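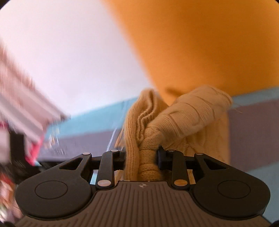

첨부 1. 꽈배기 니트, 가운데를 집은 상태. 오른쪽 위 가장자리에 잔털 몇 가닥.

문의 번호 2247
제목: 꽈배기 니트를 접어 넣으면 서랍이 끝까지 안 닫히고 꺼낼 때 올이 걸림
제품: Nuven 침대 밑 서랍형 수납함 (칸막이 포함)
접수자: Wanting Long
담당: Jianhua Fan, Zoto 고객지원
분류: 사용 방법 / 의류 보관
상태: 해결, 후속 확인 1건 남음

접수 내용 (오전 9:40)
12월에 겨울옷을 꺼내면서 Nuven 수납함을 샀습니다. 티셔츠와 바지는 문제가 없습니다. 꽈배기 무늬가 있는 두꺼운 니트를 넣으면 서랍이 손가락 두 마디쯤 남기고 멈춥니다. 힘을 주면 닫히기는 하는데 다음 날 열 때 윗면이 어딘가에 걸립니다. 세게 당겼더니 올이 조금 나왔습니다. 수납함 불량인지, 접는 방법이 잘못된 건지 알고 싶습니다. 접는 방법은 반으로 두 번, 소매는 안으로 넣는 식입니다. 설명서에는 얇은 옷 그림만 있습니다.

1차 회신 (오전 10:25, Jianhua Fan)
문의 감사합니다. 먼저 아래 내용을 확인해 주시면 원인을 좁힐 수 있습니다.
- 서랍을 비운 상태에서 끝까지 닫히는지
- 칸막이가 홈 바닥까지 내려가 있는지
- 니트를 접었을 때 제일 두꺼운 부분이 서랍 옆판보다 높은지
- 걸리는 위치가 서랍 앞쪽인지 안쪽인지
올이 나온 옷은 당분간 서랍에 넣지 마시고 평평한 곳에 펴 두세요. 나온 올은 자르지 마세요.

고객 회신 (오전 11:10)
비우면 잘 닫힙니다. 칸막이는 한쪽이 덜 내려가 있어서 눌렀고 딸깍 소리가 났습니다. 그래도 니트를 넣으면 똑같습니다. 접은 니트가 옆판보다 높습니다. 특히 소매를 안에 넣은 쪽이 불룩합니다. 걸리는 곳은 안쪽 위입니다. 손을 넣어 보니 침대 프레임 가로대가 있습니다. 매트리스 폭은 90cm이고 프레임은 다른 회사 것입니다.

내부 메모 (오전 11:30)
빈 상태에서 정상, 칸막이 체결 후에도 증상 동일. 수납함 불량 가능성 낮음. 접은 옷의 높이가 옆판을 넘고, 넘은 부분이 프레임 가로대 밑면에 쓸리는 것으로 판단. 문의 2586과 증상이 비슷함. 그쪽은 패딩 조끼였고 접는 방향을 바꿔서 해결. 교환 안내 전에 접는 방법부터 안내하기로 함.

2차 회신 (오전 11:55, Jianhua Fan)
수납함 자체는 정상으로 보입니다. 꽈배기 무늬는 실이 겹쳐서 올라온 부분이라 민무늬 니트보다 두껍고, 소매까지 몸판 가운데로 모으면 높이가 한곳에 몰립니다. 아래 순서로 다시 접어 보시겠어요?

1) 침대처럼 넓은 곳에 앞면이 아래로 가게 펴고 손바닥으로 밑단과 옆선을 바깥으로 쓸어 폅니다. 가장자리가 말려 있으면 펴 놓고 시작하세요.
2) 소매를 몸판 위로 가로질러 넘긴 뒤, 팔꿈치에서 꺾어 밑단 쪽으로 내립니다. 양쪽 소매가 서로 겹치지 않게 좌우로 나눠 놓습니다.
3) 옆선을 조금만 안으로 접어 폭을 칸막이 한 칸에 맞춥니다.
4) 밑단에서 목 쪽으로 세 번에 나눠 접습니다. 두 번 접는 것보다 길이가 짧아지고, 세워 넣기가 쉬워집니다.
5) 접힌 등이 위로 오도록 세워 넣습니다. 골지 소매단이나 목둘레가 위로 나오면 또 걸릴 수 있습니다.

가운데를 한 손으로 집어 들어 옮기면 무게가 그 자리에 몰려 무늬가 늘어납니다. 옮길 때는 밑에 손을 넣어 받쳐 주세요.

고객 회신 (오후 1:20)
해 봤는데 3번이 잘 안 됩니다. 옆선을 접으면 자꾸 다시 펴지고, 위쪽 가장자리가 말려서 네모가 안 나옵니다. 이불 위에서 하고 있는데 바닥이 푹신해서 그런가요? 그리고 세 번으로 접으면 오히려 더 두꺼운 것 같습니다. 세우면 서랍 위로 조금 나옵니다. 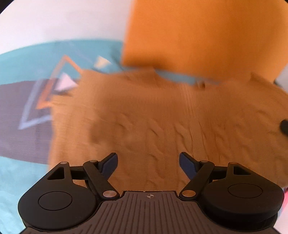 방금 다시 폈습니다. 접었다 폈다 해서 주름이 좀 있습니다. 세탁은 Tendton 울 세제로 했고, 라벨에는 울 100%라고 되어 있습니다. 다림질을 해도 되는지도 궁금합니다. 예전에 Ugwu 압축 봉투에 넣어 둔 적이 있는데 그때 눌린 자국이 오래갔습니다. 압축은 다시 하고 싶지 않습니다.

3차 회신 (오후 2:05, Jianhua Fan)
푹신한 침구 위에서는 누르는 힘이 아래로 빠져서 접은 선이 잘 안 잡힙니다. 책상이나 단단한 바닥에 깨끗한 수건을 한 장 깔고 해 보세요. 침대에서 계속하셔야 하면 이불을 걷고 큰 책이나 얇은 판을 옷 밑에 넣으면 됩니다.

말리는 가장자리는 편물 특성이라 완전히 없어지지는 않습니다. 접기 전에 양손으로 가장자리를 눌러 몇 초 두었다가 바로 접으세요. 펴 놓고 오래 두면 다시 말립니다.

세웠을 때 위로 나오는 문제는 접는 횟수보다 폭의 문제로 보입니다. 이렇게 바꿔 보세요.
- 칸막이를 하나 빼서 칸을 넓힙니다.
- 옆선은 접지 않고 소매만 넘깁니다.
- 밑단에서 목 쪽으로 반만 접고, 눕혀 넣습니다.
- 그 위에 다른 옷을 올리지 않습니다.
눕히면 자리는 더 차지하지만 높이는 옆판 아래로 내려갑니다. 닫기 전에 자를 옆판 위에 걸쳐 놓고 밀어 보세요. 자가 옷에 닿지 않고 지나가면 가로대에도 안 닿습니다.

다림질은 라벨을 먼저 확인하세요. 스팀이 가능하다고 되어 있으면 다리미를 띄운 상태로 김만 쐬고, 눌러서 다리지는 마세요. 꽈배기 부분이 납작해집니다. 압축 봉투는 쓰지 않으셔도 됩니다.

올이 나온 부분은 뒤집어서 안쪽에서 돗바늘이나 가는 코바늘로 당겨 넣으면 됩니다. 긴 고리 모양이 아니고 짧은 잔털이면 그대로 두셔도 됩니다.

고객 회신 (오후 3:40)
책상에서 하니까 선이 잡힙니다. 칸막이 빼고 반만 접어서 눕혔더니 서랍이 끝까지 닫힙니다. 자로 확인했고 안 닿습니다. 열었다 닫았다 여러 번 해 봤는데 걸리지 않습니다.
올은 고리가 하나 있어서 코바늘로 안쪽으로 넣었습니다. 나머지는 잔털이라 두었습니다. 라벨에 스팀 표시가 있어서 저녁에 해 볼 생각입니다.
그런데 이렇게 넣으니 한 칸을 니트가 다 씁니다. 얇은 가디건은 어디에 두는 게 좋을까요? 옷걸이에 걸면 어깨가 튀어나와서 싫습니다.

4차 회신 (오후 4:15, Jianhua Fan)
얇은 가디건은 단추를 잠그고 처음 안내한 방법(세 번 접어 세우기)으로 칸막이가 남아 있는 쪽에 넣으세요. 두께가 얇으면 세워도 옆판을 넘지 않습니다. 단추가 있는 면은 칸막이 쪽을 보게 두시면 옆 옷에 걸리지 않습니다.
빼 두신 칸막이는 버리지 말고 서랍 바닥에 눕혀 보관하셔도 됩니다. 다만 그 위에 니트를 올리면 높이가 그만큼 올라가니 가디건 쪽 바닥에 두세요.
김을 쐰 뒤에는 완전히 식고 마른 다음 서랍에 넣어 주세요.

고객 회신 (오후 8:50)
스팀 했습니다. 접힌 자국은 거의 없어졌고 가장자리는 아직 조금 말립니다. 지금은 의자 등받이에 수건을 깔고 걸쳐 놨습니다. 내일 아침에 넣겠습니다. 가디건은 말씀하신 대로 들어갑니다.

처리 기록
원인: 접은 니트의 높이가 서랍 옆판을 넘어 침대 프레임 가로대 밑면에 닿음. 칸막이 한쪽 체결 불량이 같이 있었으나 주원인은 아님.
조치: 칸막이 체결, 칸막이 하나 제거, 두꺼운 니트는 반만 접어 눕혀 보관. 작업 장소를 단단한 면으로 변경. 고리 모양 올은 안쪽으로 정리.
교환/환불: 없음
설명서 수정 요청: 두꺼운 편물 접는 그림 추가, 프레임 가로대 높이 확인 문구 추가. 문의 2586도 함께 첨부함.
남은 일: 의자에 걸쳐 둔 니트를 다시 넣은 뒤 서랍이 닫히는지 고객 회신 받고 종료. 담당 Jianhua Fan.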